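Nollard Rooms: portable partition hire for meetings and events

Felillow has rented event equipment to hotels, halls and offices for long enough to distrust most of what is written about it. This page covers the Nollard folding partition, made by Kelmendi, and says what it does and what it doesn't do. If you want to hear that it will transform your venue, there are plenty of other pages.

What it is

The Nollard is a freestanding wall on wheels. It folds flat for delivery, rolls through a standard double door and opens out in a line, an L or a shallow curve. Event planners use it to split a big room into smaller ones, to hide a catering station, or to give a speaker somewhere to wait before going on.

We rent it by the day or by the week. Delivery, setup and pickup are quoted separately, and we put all three on the first quote. If a supplier gives you a day rate and nothing else, ask what the other lines are going to be.

The sound question

Most people who call us want to run two sessions side by side in one ballroom. They have read the words "acoustic partition" somewhere and they expect a wall. A folding partition has gaps underneath, gaps at the ends and a large amount of open air over the top. Sound goes through all of these.

We tried the Nollard in a hotel function room with a panel discussion on one side and a coffee break on the other. With the panel fitted with microphones, the coffee break could follow every word. With the microphones off, the back rows could follow the coffee break. The fabric did take the edge off the echo, and several people said the smaller space felt better to talk in. That is about as far as the word "acoustic" should be stretched.

If you need two amplified sessions at the same time, book two rooms. We will tell you the same thing on the phone, and yes, it costs us rentals.

What the brochure says, and what we found

"Sets up in minutes." One trained person can open a single unit in 2 minutes. Getting a row of them straight, locked together and clear of the fire exits takes a good deal longer, and carpet slows everything down. Please give us the room early. A crew working around a breakfast service is a slow crew.

"Fits any space." It doesn't. The panels are one height. Under a low ceiling with hanging lights they look crowded, and in a tall atrium they look like something left behind by the last tenant. Send us the ceiling height and a floor plan before you book.

"Fully brandable." You can hang a printed banner on it using the top rail. You can't print on the panels, and tape will pull the fabric. We charge for pulled fabric.

"Stable." On a level floor with the feet down, yes. We won't put it outdoors, under an open-sided tent, or in front of a loading door that will be opened during the event. Macarena Pacheco, our rental manager, has turned down bookings over this and will turn down yours.

Where it works well

Registration areas are the best use we know. A short run of partition behind the desk hides the boxes, coats and spare lanyards, and it gives the line a direction to face. Speaker prep corners are also fine. So are poster sessions, as long as the posters are light and hung from the rail.

It is useful in office event spaces too, where a staff meeting has to share a floor with people at their desks. You are buying privacy from being looked at, and that has some value.

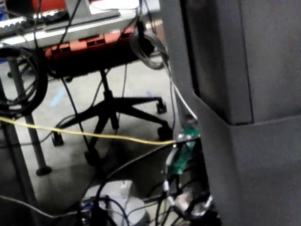 Rental details

Overall length, one unit fully open: 242 inches.
Panels per unit: 4.
Fabric: charcoal only. Other colors are in the Kelmendi catalog, and we don't carry them.
Minimum rental: one day. A day runs from delivery to pickup, overnight included if your venue allows it.
Damage deposit: $120 per unit, returned after inspection.
Power: none needed.
Delivery: ground floor, or upper floors with a freight elevator. We don't carry units up stairs.

The deposit is held until the unit has been opened and checked at our warehouse. Our crew will note anything obvious at pickup, but a torn seam inside a fold can't be seen until it's unfolded. If we make a deduction you get the photos and the repair bill.

The Handport add-on

Handport is a small shelf and cable tray that clips to the end panel. It's meant to hold a laptop or a stack of programs. We stock it because customers ask for it. It holds a laptop. It does not hold a laptop, a water pitcher and somebody's elbow, and we had to replace enough of them in October to add a weight label.

If you need a real surface, rent a table. It costs less and you can lean on it.

Do you need it at all?

Quite often, no. Ask the venue first. Many hotels and conference centers own partitions of some sort, and a few include them with the room. They may be scuffed, but your guests will be looking at the person talking. Pipe and drape is cheaper for long runs, and it will hide a storage area just as well.

Be wary of a floor plan that needs a lot of partitions to make it work. That usually means the room is too big for the event. Ihor Kovalchuk runs our site visits, and he has talked more than one customer into a smaller room across the hall and no equipment from us. Site visits are charged, and the fee comes off your bill if you book.

Before you book

Check with the venue that freestanding walls are allowed. Some want a flame rating certificate in writing, and we can send one with the quote. Find out who controls the loading dock and when it closes. Then measure the narrowest door between the dock and the room, including any door the venue describes as "fine."

We also need the name of one person on site who can sign for delivery. An event planner on a plane doesn't count.

Changes and cancellations

You can change the number of units up to the day before delivery, if we have the stock. Adding is usually easier than people fear in quiet months and harder in conference season. Once the truck has left, the full rental is due.

Rates and terms on this page were last checked in February 2018. Ask for a written quote with your dates, floor plan and ceiling height, and compare it line by line with whatever else you've been offered.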